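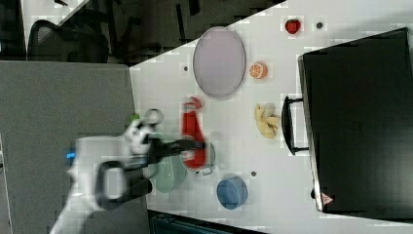

Zostari Home Forum > Kitchen and Dining > Tableware

Thread: Everyday plates on a white tabletop, sorting by color

plateau_rim
Original post

I'm replacing the everyday tableware for a white table that gets used for lunch and for fruit in the afternoon. The top is a plain white laminate from Drimwood, two years old, matte finish. All of our current plates are white, and on that surface the rims disappear. Things get set down half on a rim and tip.

My plan is to go to colored pieces, one color per use. Pale lavender oval for cut fruit, pale green oval for bread, blue round bowl for anything with liquid. Same material throughout so they stack and wash together. Budget is modest and I would like to avoid anything that has to be hand washed.

Questions: does pale lavender give enough contrast against white, or should I go darker? And is there any practical argument against ovals?

drainboard57
Pale lavender is fine if the rim is darker than the well. The eye picks up the line, and the fill color matters much less. Without a rim line you will have the same problem you have now, particularly under a cool ceiling light.

Ovals: they take more cabinet width and don't rotate in a dishwasher rack. Otherwise no objection. A banana cut in pieces fits an oval better than a round of the same area.

matte_or_gloss
I disagree on the lavender. Under 3000 K bulbs pale lavender goes gray and pale green goes cream. I had both. By evening they were hard to tell apart and the color-per-use system stopped working. Go saturated or don't bother.

drainboard57
What were yours made of? Mine are melamine and hold their color under warm light. Stoneware with a thin glaze is a different case.

matte_or_gloss
Stoneware, semi-matte glaze. I accept that the glaze may be part of it. I would still test one piece before ordering a set.

plateau_rim
The light over the table is neutral, so that may not apply. I will order one of each and check them at 7 in the evening. The lavender I'm looking at does have a thin darker rim.

sievegauge
Consider what goes on the plate as well. Strawberries and orange segments read well against lavender or green. Banana is the weak one. On a white table, banana pieces that miss the plate are easy to overlook until someone puts a sleeve in them. On blue they are obvious.

I would reassign: fruit in the blue bowl, liquids in whatever is left. A bowl also keeps round fruit from rolling.

plateau_rim
Cut orange in a bowl sits in its own juice and the segments at the bottom go soft. I prefer a flat plate for halves, cut side up.

sievegauge
Fair for orange. For strawberries I would still use the bowl.

crumbtray
Different point. Leave space between pieces. People buy a matching set and then overlap everything, a round dish resting on the edge of an oval plate, and that is how rims get chipped. If the table is shared with other things (ours usually has a case or a bag parked at one end) the usable area is smaller than you think. Lay out paper cutouts first.

Also decide where the sauce bottle lives. A red squeeze bottle is tall and light and gets knocked over when people reach across it. Ours stands at the corner nearest the kitchen.

drainboard57
Seconding the cutouts. Measure the plate at the outer rim. The Nikolaidis catalog gives the well dimension, and the rim added enough that two ovals would not fit side by side on my shelf.

matte_or_gloss
The Skorix page has the same problem. I returned 10 plates in May over it.

plateau_rim
Update. Samples arrived and I checked them in daylight and again in the evening.

Lavender oval — good, rim line visible from across the room.
Green oval — acceptable, weaker than I wanted. It is paler than the listing.
Blue bowl — best of the three.

I'm keeping the lavender for oranges and banana, and moving strawberries to the bowl as suggested. The green is undecided.

matte_or_gloss
The green is the one I warned about.

plateau_rim
You warned about both. The lavender is fine.

crumbtray
Use the green under a darker round dish if you keep it, with something soft between them. It works as a tray and the color matters less.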